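工单标题:Bimlow 手持夹爪闭合后读数不归零,开合宽度记录漂移
所属站点:Trellilholm 实验间,2 号台
设备:Bimlow 手持夹爪(采集端),配 Haugland 记录软件
优先级:中
状态:处理中,待复测

问题描述

操作员反映,夹爪完全闭合时软件显示的开合宽度不为零,并且每次闭合后的数值不一样。上午刚开机时偏差小,连续使用到下午偏差变大。录下来的数据回放到机械臂上,夹取薄物件时出现夹不紧、物件滑落的情况。同一批数据里夹取较厚的物件没有问题。

报修前操作员已经做过的:重启软件,重新插拔数据线,更换一根数据线。三项都没有改善。

已知信息

本机累计开合 1,839 次,未到 2,000 次的例行检查点。上一次更换夹垫之后计数器清过零,所以这个数字只代表当前这副夹垫。出问题之前没有跌落记录。固件为出厂版本,没有改动过。

处理记录

14:10 接单。要求操作员停止采集,当天下午的数据先单独存放,不要并入训练集。

14:25 断电后手动开合夹爪,手感顺畅,没有卡点。四处连杆轴套逐个晃动检查,左外侧一处有轻微旷量,其余三处正常。

14:40 把夹爪放到白色台面上方,夹垫合拢,检查接触面。
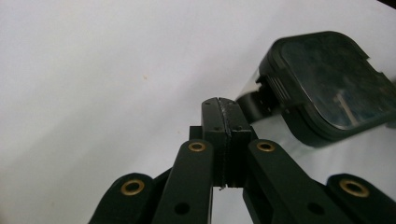
夹垫磨损会不会让闭合读数偏离零点?

会有影响。软件的零点是按新夹垫的厚度标定的,接触面磨薄以后,两侧要多走一点才能合拢,读数会越过原来的零点。这种偏差方向固定,变化缓慢,重新标定零点就能消除。如果每次闭合的数值忽大忽小,还要查轴套旷量和编码器固定螺丝。

14:55 夹垫接触面有轻微磨损,边缘发灰,目前判断仍可使用。接缝下端挂着一根浅色细纤维,已用镊子取下。取下后重新上电闭合,读数仍然不归零,排除纤维夹在中间造成的影响。

15:10 打开后盖检查编码器。固定螺丝有一颗松动,用手可以转动。编码器外壳能随连杆轻微偏摆。拧紧后连续闭合十次,读数趋于一致,但整体仍偏向同一侧。

15:20 在 Haugland 软件里执行零点标定。标定时先全开,再全闭,各保持到提示音结束。第一次标定失败,提示行程不足,原因是操作时没有张开到底。第二次通过。

15:35 标定后再次闭合十次,读数归零,偏差在允许范围内。

初步结论

读数忽大忽小主要来自编码器固定螺丝松动,固定方向的偏差来自夹垫磨损后没有重新标定。左外侧轴套的旷量对读数的影响还没有单独测过,暂时列为次要因素。下午偏差变大是否和温度有关,目前没有数据支持,不写入结论。

后续安排

1. 编码器四颗固定螺丝全部拆下,涂低强度螺纹胶后重新装回。胶固化前不要上电。
2. 向 Walto 备件库申领左外侧轴套一只、夹垫一副。轴套到货后先换轴套,重新标定,再决定是否换夹垫。
3. 原定每 4,000 次更换夹垫的规定暂不改动。每 2,000 次的检查增加一项:用手确认编码器螺丝是否松动。
4. 每次采集开始前,空夹闭合一次并截图保存读数。读数不归零时不要开始录制,先做标定,标定后仍不归零就补充到本工单。
5. 单独存放的数据由数据组判断能否按偏移量修正。忽大忽小的那部分不能用一个固定值去补,建议直接作废重采。

操作员补充

闭合读数不归零的现象,前一批采集时就出现过一次,当时重启后恢复,没有上报。前一批数据也需要抽查。

支持组回复

已把前一批数据一并标记为待查。请导出对应的原始日志,上传到本工单附件,文件名保留设备编号。上传之前不要在记录软件里清理缓存,缓存里还有逐帧的编码器原始值,清掉以后无法恢复。

本工单在轴套更换并复测通过之前保持打开。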